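Papers > Losex Workshop Notes > Handheld Demonstration > Section 5

5. Failure analysis: slip and double contact in the snack packing task

The box packing task was supposed to be the easy one. Two operators, a pair of handheld grippers, one open carton, a pile of mixed snack packages on a dining table. Collected in a home and not in the Nasthorpe lab, as we wanted the household clutter in the background. Total 1,861 demonstrations after the first clean. Of these only 1,420 survived the second pass, and the rest are the subject of this section.

Two faults account for nearly all of the losses. First, slip. Soft bags give very little for the finger pads to hold on to. The operator feels the bag going and squeezes harder, the width reading drops, and the policy later learns that a closing hand means a secure grasp. It doesn't. A bag can leave the pads with hardly any change in the width trace, and our automatic check (threshold on width only) passed those episodes as good. Pickering caught it by eye while reviewing something else.
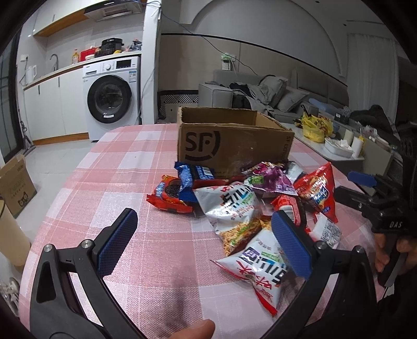 Figure 4. Box packing setup with both grippers at the pile. Checked tablecloth, open carton on the far side, mixed packages in front.

Second fault, double contact. With both operators reaching for the same pile the fingers of one device can end up against a package the other one is already closing on. Neither operator neccessarily notices. The pile shifts, pose tracking stays fine, so nothing gets flagged. But the recorded motion now includes a push that came from the other device. Replayed on the single-arm Zorkeck cell the same trajectory closes on air, or worse, drives the fingertip down into the table. We had 2 hard stops from this, both in the same afternoon. The second bent a finger linkage and ended testing for the day.

Safety note. The hard stops were caught by the arm's own force limit and not by our software. Our watchdog was listening on the wrong topic after a rename and had been silent since May. Odera found the mismatch from the logs. No one was inside the cell either time but the gate interlock had been bypassed for camera calibration and not put back. That is our mistake and we report it as such. The interlock is now checked at startup, and the arm will not enable without a heartbeat from the watchdog.
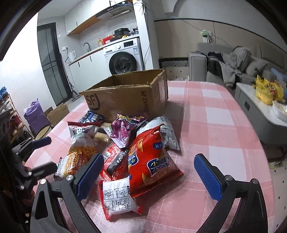

Relabeling was done by hand. Marsden and Mapplebeck each went through the full set seperately, marking slip, double contact or clean, then argued out the disagreements. Most of those were over small flat packets, where a drag across the cloth looks a lot like a weak grasp. We kept drags only if the packet ended up in the carton.

Retraining on the cleaned set removed the table strikes in our tests. Slip is still there. Adding pad force sensing would help but the current handheld design has no room for it, see Section 6. A cheaper fix, tried late and not fully tested: hold the lift for 5 frames before moving sideways, and reject the episode if the package leaves the fingers. Code for this is in the Tindall branch, not merged yet.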